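손님 간 다음 식탁 치우기, 순서만 알면 금방

급하게 적음. 오타 있어도 그냥 읽어주세요. 지금도 저녁 전에 후딱 쓰는 중.

주제는 컵. 종이컵, 유리컵, 페트병, 식탁보. 모임 한 번 하고 나면 식탁이 제일 문제라서요. 설거지보다 식탁. 설거지는 싱크대에 모아두면 그만인데 식탁은 거실 한가운데서 계속 눈에 밟힘.

시작하기 전에

쟁반 하나, 마른행주 하나, 젖은행주 하나, 비닐봉지 하나. 이것만 들고 오세요. 왔다갔다 하면 시간 다 감. 쟁반은 테두리 있는 걸로. 납작한 건 컵이 굴러떨어짐. 저는 Feto 쟁반 쓰는데 지름 38센티짜리. 큰 건 싱크대 옆에 놓을 자리가 없어서 작은 걸로 바꿨어요. 손잡이 달린 게 편하긴 한데 수납이 애매. 세워서 냉장고 옆 틈에 꽂아둡니다.

고무장갑은 나중에. 식탁에서 끼면 컵이 미끄러지는지 아닌지 감이 안 옴.

1. 남은 음료부터

컵 만지기 전에 안에 뭐가 남았나 먼저 봅니다. 남은 건 한 컵에 몰아요. 제일 큰 컵에. 커피랑 주스 섞여도 상관없음, 어차피 버릴 거. 그 컵 하나만 들고 가서 싱크대에 버리고 오면 끝. 종이컵 하나씩 들고 가서 버리던 시절이 있었는데 바닥에 방울방울 다 흘리고 다녔음. 양말로 밟고.

우유 들어간 건 버리고 물 한 번 틀어주세요. 안 그러면 다음날 냄새.

얼음 남은 건 화분에 주지 마시고. 어디서 얼음 주면 좋다는 글 보고 따라 했다가 잎이 축 처진 적 있음. 우리집 화분만 그런지도.

2. 유리가 먼저, 종이는 나중

유리컵부터 뺍니다. 무조건. 종이컵은 떨어져도 종이컵인데 유리는 청소기까지 꺼내야 되니까요. 특히 네모난 컵은 안 굴러간다고 방심하는데, 옆으로 누우면 행주질하다 팔꿈치에 밀려요. 색 들어간 컵은 덜 닦여도 티가 안 나서 더 꼼꼼히. 빛에 비춰보고, 모서리는 손가락에 행주 감아서 닦기. 솔로 하면 모서리가 안 닿음.

쟁반에 놓을 땐 유리끼리 붙이지 말고 사이에 마른행주 한 번 접어서 끼우기.

3. 페트병

라벨 있으면 떼고, 헹구고, 밟아서 찌그러뜨리고, 뚜껑 닫기. 순서 바뀌면 귀찮아집니다. 뚜껑 닫고 밟으면 안 찌그러짐. 당연한 건데 매번 그럼.

500밀리 병은 한두 개 남겨두면 쓸 데가 있어요. 저는 하나는 화분 물주기용. 뚜껑에 송곳으로 구멍 4개 뚫으면 물이 살살 나옴. 흙이 안 패여서 좋아요. 송곳은 살짝 달궈서 하면 쑥 들어가는데 손 조심. 병에 입 대고 마신 건 그냥 버리고요, 재사용은 컵에 따라 마신 병만.

4. 종이컵 모으기

겹쳐요. 크기 비슷한 것끼리. 무늬 있는 거 없는 거 따질 필요 없음. 안에 찌꺼기 있으면 휴지로 한 번 훔치고 겹칩니다. 두꺼운 건 겹칠 때 뻑뻑한데 억지로 누르면 안에 남은 커피가 위로 튀어요. 흰옷 입은 날은 꼭 튐.

종이컵은 폐지랑 따로. 안쪽에 코팅이 있어서 같이 내면 안 된다고 우리 동네는 안내문에 써 있음. 동네마다 다르니까 분리수거장 안내문 한 번 보세요. 저는 헹궈서 뒤집어 말렸다가 모아서 내놔요. 안 말리고 쌓으면 여름에 날파리.

안 쓴 종이컵이 섞여 있을 때가 문젠데, 애매하면 연필꽂이행이나 씨앗 심기. 4월에 상추 심을 때 바닥에 구멍 내서 썼어요. 두 주쯤은 버팀. 그 뒤엔 바닥이 흐물흐물해져서 옮겨 심어야 됨.

5. 식탁보

컵 다 치웠으면 식탁보. 걷기 전에 꽃병이랑 화분, 전자제품부터 옮기세요. 당연한 소리지만 한쪽 끝 잡아당기다가 꽃병 넘어뜨린 사람이 여기 있음. 조화라서 다행이었지 생화였으면 물바다. 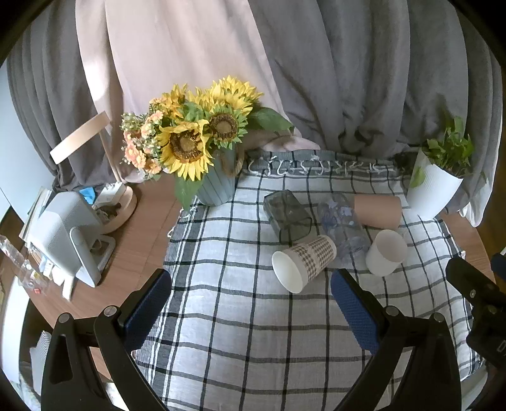

격자무늬 천은 얼룩이 줄에 숨어서 잘 안 보여요. 흰 칸 위주로 손바닥으로 쓸어보면 끈적한 데가 걸림. 거기만 젖은행주로 눌러주기. 문지르지 말고 누르기. 문지르면 번짐.

술 달린 식탁보는 세탁망에 접어서 넣으세요. 그냥 돌리면 술이 다 엉켜서 빗질해야 됨. 진짜로 굵은 빗으로 빗었어요 한 번은. 탈수는 약하게. 널 때 술 있는 쪽을 아래로 해서 툭툭 털면 대충 펴집니다.

둥근 식탁이면 식탁보 걷은 김에 테두리도 한 바퀴. 손이 제일 많이 닿는 데라 은근 끈적해요. 나무는 젖은행주 꽉 짜서 결대로, 바로 마른행주.

Séverine Fleury: 저는 순서가 반대예요. 꽃병은 그대로 두고 식탁보를 반만 접어서 닦고, 꽃병 옮기고 나머지 반. 식탁이 작으면 이게 덜 번거로워요. 그리고 커피 얼룩은 누르기만 해선 안 빠지던데요, 주방세제 한 방울 섞은 미지근한 물로 눌러보세요. 술은 고무줄로 몇 가닥씩 묶어서 빨면 안 엉켜요.

오 고무줄. 해볼게요. 반 접는 건 저희집은 천이 두꺼워서 자꾸 펴짐. 세제물은 맞아요, 빼먹었네. 400밀리 물에 한 방울이면 충분하고 그 다음에 맹물로 한 번 더 눌러야 자국이 안 남습니다.

6. 꽃병이랑 화분

조화는 먼지가 문제. 드라이기 찬바람으로 불면 웬만한 건 날아감. 큰 꽃은 잎 사이사이 붓으로. 화장 붓 안 쓰는 거 하나 있으면 딱이에요. 골이 진 꽃병은 마른 칫솔로 골 따라 위아래로. 물티슈는 골에 보풀이 껴서 비추.

진짜 화분은 잎만 젖은 천으로 한 번씩. 받침에 고인 물 버리고. 식탁 끝에 놓지 말고 안쪽으로 밀어두기.

전자제품은 코드 먼저 보고 옮기기. 젖은행주 손대지 말고 마른천만.

끝나면 식탁보 마를 때까지 그냥 맨 식탁으로 둡니다. 다음엔 싱크대 배수구 편 올릴게요. 밥 올려놔서 이만.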